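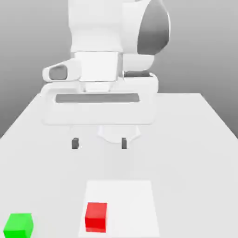 Sim view, red cube on the pad, green one off to the side

Gripper stops short of the cube in sim, how do I fix before I build the real table?

Asked by Jyoti Rastogi, 7th December

Building a small sorting station in the shared shop at Pullstead. Two-finger gripper on a white arm, one table, one square pad, colored cubes. Doing it all in sim first so I don't wreck anything. Got the model loaded, table is in, pad is in, cubes show up and sit where they should. So far so good.

Problem: I tell it to go above the red cube and it goes to a spot way further back on the table. See render. Fingers are lined up ok left to right with the middle of the pad but not with the cube, and they're much too far back. No error. Planner says goal reached!

What I tried:
- re-entered the cube position by hand, same thing
- cube size is 45 mm, checked it twice
- moved the red cube to the other side of the pad. Arm goes to the exact same place
- asked for the green cube instead. Also same place
- restarted everything, obviously

Using the Staltell planner with a scene file I started back in August and have been hacking on since. Could be something dumb in there. I want to cut the real tabletop soon and the mounting holes depend on this, so any help appreciated. Thanks

2 comments

Jae-in Kwon: does it move at all between the three goals? even a few mm?
Jyoti Rastogi: no. joint readout is identical every time

3 answers

Answer 1 (accepted)
Jae-in Kwon

Identical joints for three different goals = it isn't reading your goals. Forget the geometry for now.

I'd bet you're sending a cube name and the planner can't find it, so it falls back to the default ready pose. Older Staltell does this silently and calls it goal reached, becuase it did reach the pose it was told to. Your fingers being centered on the pad fits with that, if you put the pad on the arm's center line.

Check this order:

1. Open the scene file, look at what the cubes are really called. If you copy-pasted an object the loader may have stuck a suffix on it.
2. Print the goal right before the plan call. All zeros or empty, there's your bug.
3. Turn on strict names in the planner settings. Then it throws an error and you don't get the fallback.
4. Once it moves to different places for different cubes, THEN check the offset. Goal should be at the fingertips. If it's at the wrist you will come down too low and hit the table.

Do step 4 slow. On mine the wrist to fingertip distance was off by 13 mm and in sim you barely notice. On the real one it chewed a fingertip.

Don't cut the tabletop until you've done all this. I drilled mine early and had to plug four holes.

Comments:
Jyoti Rastogi: Suffix!! cubes were red_1 and green_1 in the file, I was calling red and green. Strict names threw the error right away. Moves to both now. Offset next
Jae-in Kwon: nice. post the offset when you have it
Jyoti Rastogi: was set to the wrist, like you said. Fixed, hovers over the red cube properly now. Real table will wait a bit

Answer 2
flarnard_fan51

Could be base frame too. Had a similar thing w/ a Flarnard arm, the base was set at the table corner in one file and table center in the other, everything landed too far back. Wouldn't explain the same pose every time tho, so prob not you. Leaving it for whoever searches this later.

If that's your issue: pick one origin, write it on tape, stick the tape on the table. Put a marker at 0,0,0 in the sim and see if it's where you think.

Answer 3
deng_bench

just get the Deng plugin, does the pick poses for you. I never type coordinates anymore

Comments:
Jae-in Kwon: plugin looks objects up by name as well, same bug would of happened
deng_bench: ok fair. still easier
Jyoti Rastogi: might try it after, want to understand the basic version first. Is it free for shared shops?
deng_bench: free up to 18 objects in a scene i think, check their page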